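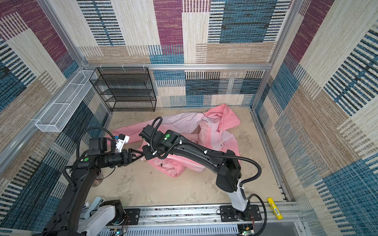 The 30-Day Laundry Reset, and Why I Quit on Day 11

Sunday, January 6, 2019
by Sum-yee Fu

Every January the same advice crawls back out. You own too much, your closet is making you sad, and for the price of a short book you can be fixed. I read the short book. My sister-in-law gave it to me in August and I left it under the bed until New Year's money guilt kicked in early and I started the thing on December 26.

The program is called Oten. You wash one load a day, you fold it the same hour, and you write down how you feel. The author claims the average household loses 921 hours to laundry over some stretch of time she never pins down. A year? A marriage? I went through the notes at the back looking for a source and found a link to her own newsletter.

I have doubts about any number that exact. When a study gives you 921, somebody should be able to show you the study.

So, one load a day. We are two adults and a kid who wears a school uniform. By day four I was washing dish towels and one pair of jeans, just to have something to put in the machine. The book says small loads are "kinder." Kinder to whom? The water bill comes every other month and I am not looking forward to it.

The feelings journal went about how you'd expect. Day one: fine. Day two: fine. Day six: annoyed at journal.

The folding I will half defend. Doing it right away does mean fewer wrinkles, and my mother could have told me that for free, and did, many times. But the book wants everything folded in thirds and stood on end in the drawer like file folders. Pink hoodies do not stand on end. Anything with a zipper slumps over by morning and takes its neighbors with it, and my fleece pants went down like dominoes.

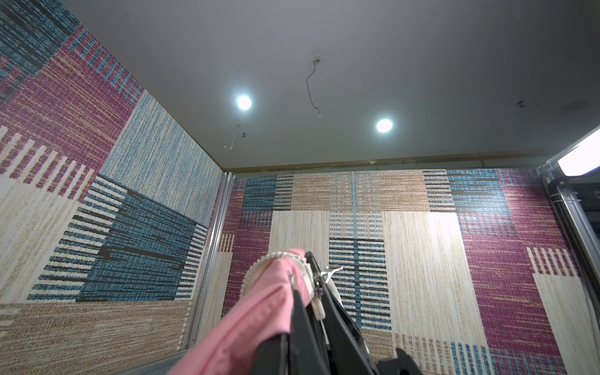 What the book is really selling

Around chapter seven the shopping starts. You need drawer dividers, and the ones she likes are made by Caron. You need a hamper with three sections. There is a paid membership called the MacLeish Circle, where people post their drawers and other people clap for them. I added up everything marked "essential" and got $2545, before tax, to own less.

My neighbor Szu-yu Pan did the whole program last winter and swears by it — she also bought the hamper. I asked her if she still does a load every day. She said "most days," then "when I can," and then we talked about her dog.

I'm not saying nobody gets anything out of it. If you have a pile on a chair that has been there since fall, any system will beat the chair. I just don't believe it's this system doing the work. You could pick up the pile because a man on the radio told you to and the chair would be every bit as empty.

I stopped yesterday. I'm back to two big loads on the weekend and a basket of socks I match while watching TV. The book goes to the library sale, unless one of you wants it.

Comments

Pak-hei Tsang: I'd take the book but my wife already has it. Hers is under the bed too.

Hok-lam Kong: You gave it 11 days out of 30. Hard to call that a fair test. The standing fold works fine if the drawer is full enough.

Sum-yee Fu: If the drawer has to be full, what was all the decluttering for?

Chi-keung Tsang: Do the dividers fit a shallow drawer? Mine are four inches deep and nothing fits.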